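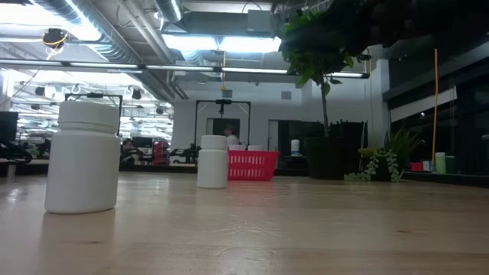

Decanting laundry liquid from a big container – how long does it keep?

Posted by Kylie Mudgway, 15/05/2019
Cleaning and Laundry

Hi all, quick one hopefully. We've started buying laundry liquid in bulk with my sister, the Dudum unscented stuff, and I split it into plain bottles at home. One big one that stays in the cupboard and a little one I top up for everyday use. Works out loads cheaper.

Problem is the last lot went funny. Sort of stringy at the bottom and watery on top, and it smelt a bit like old flannel. The clothes came out ok I think but I wasn't keen to keep using it. It had been in the bottle since before Christmas so maybe it was just old??

So – does it go off? Should I be washing the bottles out between fills or does it not matter as it's soap anyway? And has anyone got a good way of labelling, pen rubs straight off. Front loader if that makes a difference, and we're on tank water.

Thanks in advance

3 answers

Hemi Treloar
Yes it goes off. Not dangerous, just stops working so well. Once it's been opened and poured into something else I'd want it used up in a few months. Yours sat through a whole summer, and if the cupboard's near the hot water cylinder that won't have helped. Mine used to live up there and always split.

The bottles do want rinsing. What happens is people top up on top of the old dregs, over and over, so there's always a bit of the very first batch in the bottom. The preservative in the stuff only does so much, and if you've got tank water left in there as well you're giving things somewhere to grow. The old flannel smell is a giveaway.

What I do:
Run the bottle right down to empty, no topping up half way.
Hot water, shake, tip out, again till there's no bubbles. Takes ages.
Stand it upside down overnight with the lid off. Lid needs a scrub too, gunk sits in the thread.
Fill only when it is bone dry.

If it's only separated and still smells normal, turn it over a few times and carry on. If it smells, chuck it. Small amounts down the sink with plenty of water are fine on town sewer, but if you've a septic tank go easy, don't send 2 litres down in one go.

Labels – masking tape with the date on, and clear packing tape over the top. Put what it is AND the date you filled it. Please do label them, plain bottles with cleaning stuff in are asking for trouble, specially with kids or visitors about. And never an old drinks bottle.

Fletcher Rewi
just buy powder. keeps for years

Dirk Kasten
Agree with most of what Hemi said, except I wouldn't bother with the upside down overnight bit, I give mine a shake and an hour on the windowsill and never had a problem. We're on town water though so maybe that's why.

One thing to add, measure it. I found I was using around 100 ml a wash out of the unmarked bottle when the cap on the original said a lot less. Towels went stiff and there was black slime round the door seal. Now I keep the cap off the first container and use that. Did an empty hot wash to clear the machine out, had to do it twice.

Also don't mix brands in the same bottle. I put some Prurero in on top of somthing else once and it went like custard.

Kylie Mudgway
Thanks both, cupboard is right above the cylinder so that'll be it! Will shift it to the laundry floor, well, high shelf, toddler. Fletcher I tried powder, it leaves white bits on the dark stuff in cold washes. Off to find the masking tape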